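Support > Gripper Trials > Cloth Handling > FAQ

Gripper comparison on folded cloth: frequently asked questions

July 2022
By the Ristwood bench team
5 min read

Which grippers did you compare?

Two parallel-jaw grippers, the Kilitz and the Nunberg. Both went on the same arm, with the same wrist camera and the same Hrytsenko controller. We swapped the fingers and the mounting plate between sessions and left everything else alone. The trial ran in May.

Why cloth?

Most of the questions we get are about rigid parts, and the data sheets already cover those fairly well. Cloth is where customers get stuck. A folded cloth has several layers, and a gripper can easily pick up the top one and leave the rest on the table. We wanted to know which fingers would take the whole fold.

How many attempts are in the results?

We planned 800 and kept 727. The others were thrown out because the controller log had gaps in it. We did not throw out any attempt for being a bad grasp. Failed grasps are in the totals.

What counts as a successful grasp?

The cloth has to leave the table with all its layers together and stay in the fingers for 2 seconds. If a layer slides out during the lift, it's a failure, even if the cloth stays in the gripper. We score from the wrist camera recording and check the doubtful ones a second time.

Where should the wrist camera point?

Straight down, with both fingertips in view. We tried an angled mount first and gave it up. From the side it was hard to tell whether the cloth was centered between the tips, and most of our missed grasps came down to centering. With the tips visible at the bottom of the picture you can line up on a corner or a fold by eye, and it is much easier to go back through a recording later.

Does overhead lighting cause trouble?

It can. Look at the tabletop as well as the cloth. A strongly colored cloth on a gray surface gives the camera plenty to work with, but a shiny patch on the table can still upset the exposure. Lock the exposure before you start, or move the lamp. We locked it.

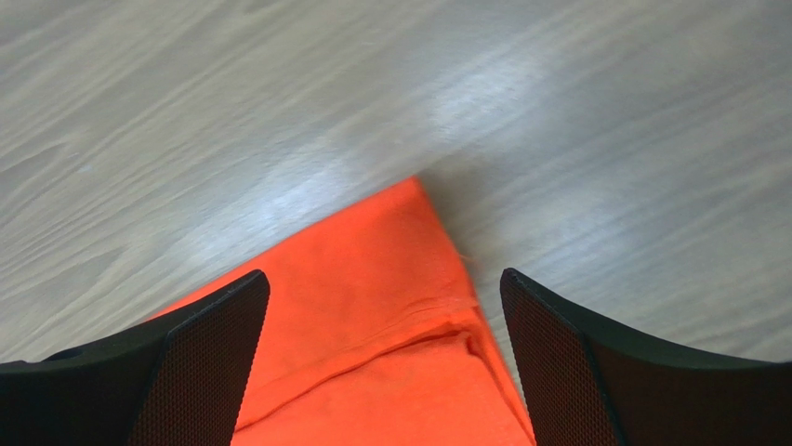 Do textured finger pads make a difference?

Yes, on cloth more than on anything else we have tested. Smooth pads needed more closing force to hold the same fold, and the extra force tended to push the top layer out of line. Fine crosshatch pads held at a lower setting. They do collect lint, so brush them out between sessions – a dry toothbrush is fine. Don't use solvent on them.

Can I use one force setting for every fabric?

We don't recommend it. Start at the lowest setting that closes the fingers fully on an empty grasp, then raise it one step at a time until the fold stops slipping. Write the number down for each fabric. Thin cotton and heavy toweling ended up far apart on both grippers.

Should I grasp at the fold or at the open edge?

At the fold, if the arm can reach it. The layers are joined there and tend to come up together. Open edges gave us the most partial lifts with either gripper.

How long does it take to change grippers?

Allow 21 minutes, including the camera check. The Kilitz plate has a locating pin and goes back in the same position. The Nunberg has to be squared up by hand, so run the calibration routine again before you trust any saved positions.

So which one is better?

For folded cloth we would pick the Kilitz. It closed more evenly and needed fewer corrections from the operator. The Nunberg opens wider – if your work is mixed and only some of it is fabric, that may matter more to you.

Can I get the recordings?

Yes. Write to the support desk with your controller version and we will send the logs in a matching format.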